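Ornoneo Twin Bin, grey, two compartments

In stock. Ships flat on a pallet. Part no. 531

I've been selling these bins (and running one on my own bench) long enough to have opinions, so this page is half product listing, half how I look after mine. If you only want the specs they're near the bottom.

The Twin Bin is an open-topped picking bin for small robot arms. The walls flare out toward the rim, so the wrist has room to lean in when it's going after something in a corner. One compartment to pick from, one to drop into, and a sloped divider in the middle that lets parts slide back down instead of perching on top. I love that divider!

Setting it up

Get your bench level first. Put the bin down, jog the arm to all the corners at low speed, and shift the bin till you're happy with the reach. Then clamp it. I use two bar clamps on the back corners and pack under them with scrap wood if the wall wants to lean. Do the clamps up by hand, snug and no more, or you'll bow the wall and your taught positions will be off by a hair all day. Stick a bit of tape on the bench at one corner so you can find home again after a clean (cheap, works a treat).

Allow 40 minutes the first time. Re-teach your drop height after you clamp, please. I've skipped it and bent a fingertip.

Looking after it

The divider cops the most wear. The finish scrapes back to darker grey down low, and that's fine, it still picks. What you're feeling for is a raised burr. Run a gloved finger along it every 300 cycles and knock down anything sharp with a fine file. Vacuum the floor, wipe it with a barely damp cloth, and skip the solvent. Check the hose too while you're there, and make sure it has slack at full reach.

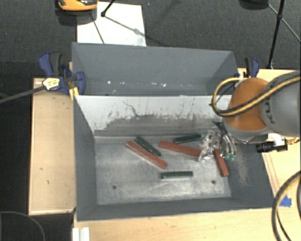

Red and green blocks in the front compartment, rear one clear. Plenty of scuffs on the metal floor and the divider.

If your camera gets confused by glare off the floor, move the light before you touch the software. The Flurnus matte liner helps as well, sold separately.

What's in the box

Bin with divider fitted
Metal floor plate
7 spare screws
Setup card

Clamps, blocks and liner not included. Spare dividers are listed under Juvow spares, and they fit the older grey bins too.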